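Progress report to Murkmont, 7/14/18
Herton packing line, arm trial

You asked whether the arm is saving labor. On what we have so far, I can't say that it is.

Skultden's plan had the arm packing mixed grocery baskets while two people moved to receiving. Those two are still at the packing tables. They set out the items, watch the arm and redo baskets that don't pass. Their job titles haven't changed but the work has, and both told me it is duller and harder on the nerves.

Cans go well enough when they stand up. Fruit is slower, and the vendor's speed figures leave out the time spent putting things where the arm can reach them. We lost over 10 shifts to setup in March alone, none of it in the budget.

Before Herton changes any floor layout, the grip settings for mixed items are being worked out in simulation.

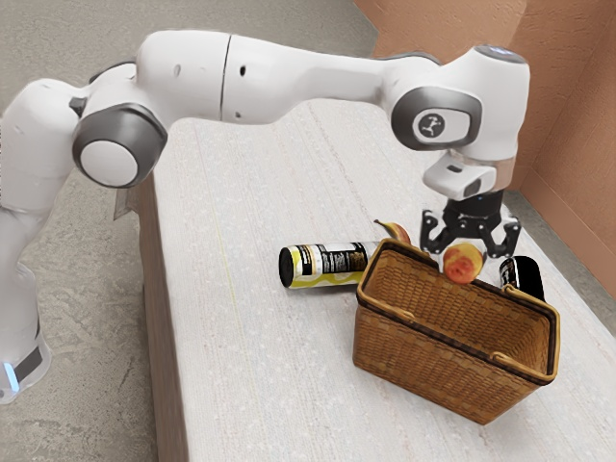
I would hold the second payment until the Whitfield site has run seven full shifts without a helper standing by. I would also drop the line about "freed staff" from the summary. The packers have read it, and they want to know what they are being freed for.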